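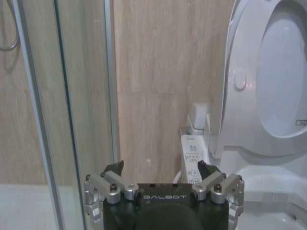

# What I'd Buy and What I'd Skip: Equipment Planning for a Bathroom Cleaning Robot

Student project report, robotics practicum
Anas El Idrissi
June 23, 2018

When I picked this topic in February I figured the planning part would take a weekend and then I'd get to play with arms for the rest of the term. Ha. Most of my hours went into spreadsheets, a tape measure, and emails to suppliers (some of whom still owe me an answer!). So this report is about money and parts way more than it's about robots doing cool stuff, and I'm fine with that, because I learned a ton.

## The job

The project is called Turuvton, and the question I got handed was simple enough: if a small guesthouse wanted a two-armed robot to do the basic bathroom chores, what would they have to buy on top of the robot itself? The robot was already paid for, so it's outside my budget. Everything else was mine to plan: tools, grip parts, spares, protection for the arms, and whatever has to change in the room.

I had $3422 to plan with. It sounded like a lot until I priced the first thing on my list.

## Start with the room

My first draft was basically a shopping list I wrote at my desk. My advisor sent it back with one comment, "go stand in the bathroom," and okay, fair. It's a small room, and almost everything in it changes what you need to buy.

The big one is the shower enclosure. It's curved, it's glass in an aluminum frame, and it runs along the whole left side of the room, so the left arm has much less space to swing than I had drawn. I'd been planning on long tool extensions for both arms. I cut them right there and saved myself a chunk of money on something that would've spent its life knocking on glass.

The toilet was the other one. I'd budgeted for a plain seat, and this one has an electronic bidet seat with a control panel sticking out on the left, full of little buttons. It also has a power cord running down from an outlet on the wall behind it. So now you need tools that can work near a cord and a button panel, and you need to be careful about how much water you throw around. My pressure sprayer went straight into the "no" column.

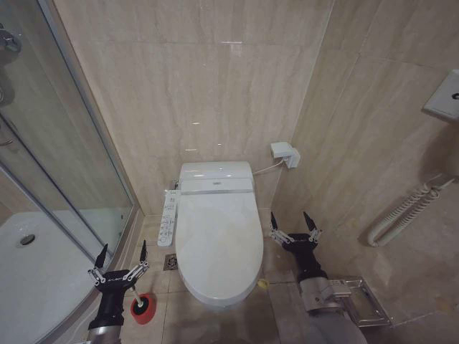
Hand tools were the part I expected to be boring and ended up liking the most. A regular plunger costs next to nothing and it has a long straight handle, and a two-fingered gripper is happy with a handle like that. The fancy alternative was a quick-change tool mount from Irkau, where every tool snaps onto the wrist. I loved it. I wanted it so badly! But you'd need an adapter for each tool, and the adapters alone ate more than half my budget.

So I went with store-bought tools and put the money into fingertips. The black ones on the gripper now are slim and kind of pointed, great for getting at small things, but I'd like more rubber contact on a smooth plastic handle. Cokon sells soft pads in sets, and I planned for 4 sets, two to use and two to sit in a drawer until the first ones wear out.

## The budget

This is the version I turned in:

| Item | Planned cost |
|---|---|
| Sealed wrist and forearm covers, both arms | $2000 |
| Fingertip pads (Cokon), 4 sets | $480 |
| Hand tools: plunger, brush, squeegee, cloth holder | $92 |
| Wall rack for tools (Lūse) | $150 |
| Spare linkage screws and pivots | $200 |
| Reserve | $500 |
| **Total** | **$3422** |

Yes, the covers are more than half of it, and yes, I got grilled on that during my presentation. My answer is that the grippers have open linkages and bare screw heads, and this is a bathroom. I'd rather overspend there than explain to the department why a wrist is full of toilet cleaner. I did look at a cheaper set of covers, but they only came down to the wrist and left the gripper joints open, so I couldn't make myself pick them.

The Lūse rack is the line I'm least sure about. There's already a chrome rack low on the right wall (I think it's meant for toilet paper) and a coiled hose above it, so wall space on that side is tight. The rack might have to go by the door, and then the robot has to back up every time it swaps tools. I didn't get to measure how much time that costs.

## Things I got wrong

I forgot shipping on the first draft. Totally forgot it. Two of the suppliers add it at checkout, and I had to shrink the reserve to fit it into the item costs above.

I also planned everything as if both arms did the same work. Walking through the chores on paper, one arm is usually holding a tool and the other one is free to lift a lid or just stay out of the way. You could probably buy pads for the tool arm first and wait on the other. If I had another month I'd redo the table with a first order and a second order, because a real guesthouse isn't going to want to pay for it all in one go.

## Still open

- Quote from Irkau for a single adapter, in case one tool really needs it
- Can the covers be washed, or do they get replaced? (asked twice, no reply yet)
- Where the tool rack goes
- Whether the brush handle is thick enough for the pads or needs a sleeve

The spreadsheet with all the supplier prices is in the Turuvton shared folder, second tab. The first tab is the old draft, please don't use that one.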